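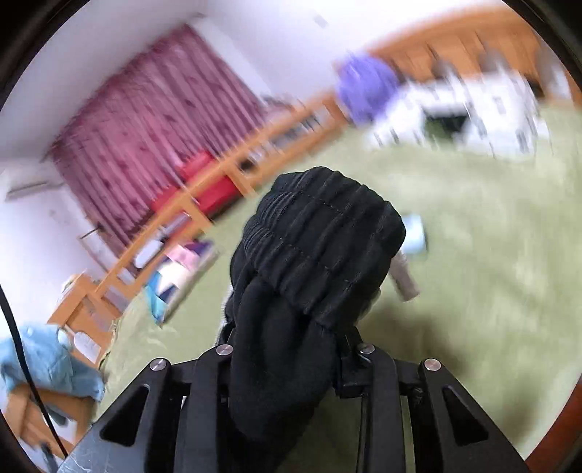

묶음 채소의 운송 손실은 지금까지 주로 온도의 문제로 다루어졌다. 본 절에서는 온도를 일정하게 두고, 묶는 위치와 묶는 힘이 도착 시의 상태에 어떤 영향을 주는지를 검토한다. 대상은 잎이 붙은 당근과 쪽파이며, 두 품목 모두 밭에서 고무줄로 묶은 다음 상자에 담아 출하한다. 묶음은 단단한 물체처럼 행동하지 않는다. 부드러운 것을 아래쪽에서 조이면 조인 곳은 가늘어지고 남은 부피는 위로 모인다. 그림 1에서 두 손가락이 검은 니트 물건의 아래쪽을 물고 있고 둥근 윗부분이 위로 뭉쳐 올라온 모양은, 고무줄로 묶은 잎의 형태와 비슷한 점이 있다. 이와 같이 위로 올라온 부분을 본고에서는 "상부 팽창부"라고 부르기로 한다. 상자의 뚜껑이나 위에 쌓은 상자의 바닥과 가장 먼저 접촉하는 곳이 이 부분이다.

조사는 Lotow 지역의 농가에서 출하하여 Nomisthorpe 도매시장에 도착하는 경로에서 실시하였다. 운송은 모두 Dvořáček 운송이 맡았고, 상자는 Duton 접이식 상자 한 종류만 사용하였다. 조사 기간은 11주이며, 그동안 모두 490상자를 도착 직후에 열어 확인하였다. 농가마다 작업 방식이 조금씩 다르기 때문에, 묶는 위치를 우리가 정해 주지 않고 농가의 습관을 그대로 기록하는 방법을 선택하였다. 실험실의 조건에서 보면 이것은 약점이지만, 실제의 유통에서 나타나는 차이를 보려고 하는 본 연구의 목적에는 더 적당하다고 판단하였다.

묶는 위치는 두 가지로 구분하였다. 첫째는 뿌리와 잎이 만나는 부분에 가깝게 묶는 "낮은 묶음"이고, 둘째는 잎의 중간에 가까운 곳을 묶는 "높은 묶음"이다. 낮은 묶음은 뿌리가 가지런하게 보이므로 판매대에서 좋은 인상을 준다. 그 대신 잎이 자유롭게 벌어지고, 상자에 넣을 때 작업자가 손으로 눌러야 하는 경우가 많다. 높은 묶음은 잎이 모여 있어서 담기가 쉬우나, 고무줄 아래의 잎자루가 서로 엇갈려 꺾이는 일이 있었다. 어느 쪽도 모든 면에서 유리하다고 말할 수는 없다.

도착 시의 상태는 잎의 꺾임, 고무줄 자국, 변색의 세 항목으로 나누어 기록하였다. 기록은 시장의 하역장에서 이루어졌다. 하역장은 새벽에 매우 바쁘고 조명의 밝기도 장소에 따라 다르므로, 변색의 판정은 같은 조명 아래의 작업대로 상자를 옮긴 후에 하였다. 꺾임은 잎자루의 섬유가 끊어진 경우만 인정하고, 단순히 휘어진 것은 포함하지 않았다. 이 기준을 정하는 데에 생각보다 긴 시간이 걸렸다. 조사 초기에는 기록자 사이에 판정이 일치하지 않는 경우가 있었고, 해당 상자는 두 사람이 다시 보고 합의한 값을 사용하였다.

결과에서 먼저 눈에 띄는 것은 상자 안의 층에 따른 차이이다. 낮은 묶음에서는 꺾임이 맨 위층에 집중되었다. 상부 팽창부가 뚜껑에 눌리고, 차량이 흔들릴 때마다 같은 곳이 반복하여 힘을 받았기 때문으로 해석된다. 높은 묶음에서는 층에 따른 차이가 뚜렷하지 않았으며, 손상은 고무줄의 바로 아래에서 발견되었다. 즉 전자의 손상은 상자와 묶음 사이의 접촉에서 생기고, 후자의 손상은 묶음의 내부에서 생긴다고 볼 수 있다. 변색은 대부분 꺾임이 있는 잎에서 함께 관찰되었다. 따라서 변색을 독립된 손실 항목으로 계산하면 같은 손실을 중복하여 세게 될 우려가 있다.

묶는 힘의 영향은 해석이 더 어렵다. 같은 고무줄이라도 감는 횟수와 묶음의 굵기에 따라 조이는 정도가 달라진다. 또한 수확 직후의 잎은 수분이 많아 굵지만, 시간이 지나면 가늘어진다. 밭에서 강하게 묶은 것이 시장에서는 알맞은 것으로 보이고, 밭에서 알맞게 묶은 것이 시장에서는 느슨해져 있는 예가 있었다. 농가에서 강하게 묶는 습관은 이러한 경험에서 나온 것으로 생각된다. 그러나 강하게 묶은 쪽파에서는 고무줄 자국이 깊게 남았고, 도매상은 그 부분을 잘라 내고 다시 묶어서 판매하였다. 재작업의 비용은 농가의 장부에 나타나지 않으므로, 농가가 그 크기를 알기는 쉽지 않다.

상자의 높이에 대해서도 언급할 필요가 있다. Duton 상자는 접어서 회수할 수 있는 점에서 이 경로에 널리 쓰이고 있으나, 잎이 긴 당근을 세워서 담기에는 낮다. 눕혀서 담으면 상부 팽창부가 옆의 벽으로 향하게 되고, 뚜껑으로부터의 압력은 줄어든다. 다만 눕힌 묶음은 서로의 위에 놓이게 되어, 아래층의 잎이 뿌리의 무게를 받는다. 뿌리와 잎의 방향을 층마다 바꾸어 담은 농가에서는 이 문제가 비교적 적었다. 이 방법은 담는 시간이 길어지는 단점이 있으며, 수확이 몰리는 시기에는 지켜지지 않는 날도 있었다.

본 절의 자료에는 한계가 있다. 경로가 하나이고 운송 회사도 하나이므로, 도로의 상태나 운전 방식의 영향을 분리할 수 없다. 또 농가의 습관을 그대로 따랐기 때문에, 낮은 묶음을 하는 농가가 다른 면에서도 특별한 작업을 하고 있었을 가능성을 부정하지 못한다. 다음 절에서는 묶는 위치를 지정한 상자를 같은 차량에 함께 실어 비교한 결과를 서술한다.

글: Matúš Lukáč
게재: 3월

댓글

초록들판
저희도 쪽파 하는데 고무줄 자국 얘기는 정말 공감합니다. 도매상에서 잘라 내는 비용은 결국 단가에서 빠지더라고요. 고무줄 말고 종이끈으로 묶은 것도 비교해 주시면 좋겠습니다.

하역장아침반
층마다 방향 바꿔 담는 거, 해 보면 손이 많이 갑니다. 바쁠 때는 못 해요. 그래도 당근 잎은 확실히 덜 상합니다.

ksm
변색과 꺾임을 중복해서 셀 수 있다는 부분이 궁금합니다. 꺾임 없이 변색만 있는 잎은 따로 표로 나오는지요?

Matúš Lukáč
ksm 님, 질문 감사합니다. 그 표는 부록에 넣을 예정입니다. 종이끈은 이번 조사에 포함되지 않았습니다.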